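Rillness Centre
@rillnesscentre
December 30, 2024

1/17
The Centre has revised its guidance on soft drinks for visitors, hirers and members of staff. The main points are set out in this thread. The full text may be collected from the front desk or read in the folder beside the drinks counter.

2/17
The revision follows questions received since September, most of them about what the words on the front of a bottle mean and whether "zero" refers to sugar, to energy or to both. Meriem Lamrani, Catering Manager, prepared the new text.

3/17
A bottle marked "zero sugar" may still taste sweet. The sweetness generally comes from sweeteners, which must be named in the list of ingredients. Visitors who prefer to avoid a particular sweetener are advised to read that list and to disregard the front of the label for this purpose.

4/17
"Sugars-free" has a defined meaning in food law: the product may contain no more than 0.5 g of sugars per 100 ml. The figure for a given drink appears in the nutrition table under "Carbohydrate, of which sugars".

5/17
Energy is declared in two units, kilojoules (kJ) and kilocalories (kcal). Both describe the same quantity. What is called a calorie in everyday speech is, on the label, a kilocalorie.

6/17
A drink may be described as energy-free where it provides no more than 4 kcal, or 17 kJ, per 100 ml. A figure of 0 kcal on the front of a pack may therefore be a rounded one. The reference intake printed on many packs, for an average adult, is 2,000 kcal a day.

7/17
Please note whether a figure is given per 100 ml or per bottle. Several hirers have told us that they compared one drink by the first measure with another by the second. The table on the back will normally state which is in use.

8/17
"No added sugar" is a separate statement. A fruit drink so described may contain the sugars naturally present in the fruit. At our counter, drinks of this kind are now kept on their own shelf, and the shelf card says so.

9/17
Caffeine is a further point on which we are often asked. The absence of sugar tells the reader nothing about caffeine. Wichai Boonyarit at the counter will gladly show the ingredients of any drink before it is bought.

10/17
Persons with phenylketonuria should look for the words "contains a source of phenylalanine", which must appear on drinks containing aspartame. Staff at the Centre do not give medical advice. Questions of that nature should be put to a pharmacist or doctor.

11/17
Dental health: a drink without sugar may still be acidic. For the children's holiday sessions in the Ornetti Room, water and plain milk will continue to be the drinks provided. Parents may send other drinks if they wish, in a closed bottle marked with the child's name.

12/17
Bottles on the counter are placed with the front of the label towards the customer. Sugar content is usually stated there in large letters, with the energy figure often repeated elsewhere on the band. Customers are welcome to pick up a bottle and turn it before deciding.
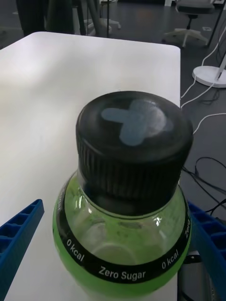

Green bottle with a black screw cap. The black label band carries the words "Zero Sugar" and the figure "0 kcal".

13/17
The colour of a bottle or cap should not be taken as a guide to its contents. Makers use colour in different ways, and the same shade may be found on drinks with sugar and drinks without. The written label is the only reliable source.

14/17
Disposal. Plastic bottles should be emptied, rinsed where possible and placed in the recycling bin by the side entrance, with the cap screwed back on. Labels and sleeves may be left in place. Liquid should be poured down the kitchen sink and kept out of the bins, as it spoils the paper collected alongside.

15/17
Hirers of the Fanine Hall who bring their own drinks are asked to take unopened bottles home with them. Jacinto Tapia, who is responsible for hall bookings, can arrange additional recycling bins if the request is made when the booking is confirmed. There is no charge for these.

16/17
We have printed 1,000 copies of a folded leaflet containing the information in posts 3 to 10. Yatziri Bañuelos has supplied a Spanish translation, and a large-print version is in preparation. Schools and clubs wishing to receive copies should write to the Centre, marking the envelope "Drinks leaflet" and stating the number required.

17/17
Comments on the guidance may be left at the front desk or sent as a reply to this post. They will be read by Zyanya Esquivel, Head of Visitor Services, and any corrections to the text will be posted on this account and entered in the folder at the counter.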